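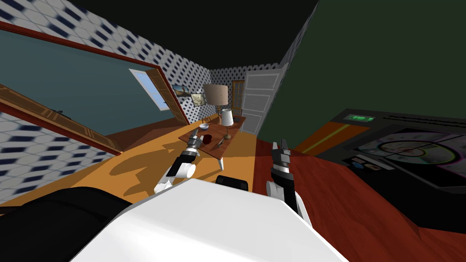 Two arms on one body can get in each other's way, and they can get in a person's way twice as easily, so we wrote the Trultenum Working Rules Pack to give teams a plain set of house rules before anybody starts arguing about speeds. It covers mobile robots with two arms doing table-height work in rooms that look like homes, and it is meant to be used in simulation first and on the real floor second. Take a small table with a bowl, a cup, a knife and a lamp on it, and a gripper already hovering over the near edge. The cup may be the job, but the knife is the thing your rules have to talk about, and the lamp is the thing everybody forgets until an elbow goes through the shade. The pack gives you wording for all of them, and a place to write down what you decided.

What you get

The Rules Book, spiral bound so it lies flat on a bench, in large type
Blank task sheets, one per job, with room for notes (and we do mean room, Irja Rantala fought for those margins)
A set of 4 wall cards for reach, grip, handover and stop
A file version of everything, so you can change our words to suit your own shop

How the rules are laid out

Each task sheet begins with the room. You list what is on the work surface and mark every item as handle, avoid or remove. Sharp things go down as avoid unless the task is about them, and then they get a sheet of their own. Doors that can swing, shutters, floor lamps on thin stands and anything with a hot top are listed too, even if the robot has no business with them that day.

Next comes the arm that is not working. We are a bit fussy about this one! The book asks you to name a rest pose for the idle arm and keep to it, and to check that pose against the whole path of the busy arm, and to do it again whenever the base turns or moves, which people do skip when they are in a hurry.

After that you write the stop rule: who may call a stop, what the arms do when it is called, and what happens to an object that is already in the gripper. Dropping a cup and holding on to a cup are both fair answers, depending on what is underneath, but the sheet wants one of them written down before the first run.

Simulation and the real room

A task sheet needs three clean runs in simulation before it is signed for the floor, and two people have to sign. That is our house rule, and you may set yours higher. Please keep in mind that the pack is a guide to good practice. It does not take the place of a risk assessment or of whatever safety standards apply where you work, and buying it does not certify anything - we get asked this a lot, so there it is in writing.

Which edition to order

The Amska edition is for classrooms and small labs and comes with shorter sheets. The full edition adds the chapter on shared spaces, written by Ayten Aksoy, and the change log pages. If you own the earlier book, the new task sheets fit the old rings, so you can order just the refill.

Page last updated Sat 29 May. The next refill is planned for September. Questions about orders go to Helmi Ojala at the Rurketti shop desk, and she is very happy to send a sample sheet if you would like to look one over first.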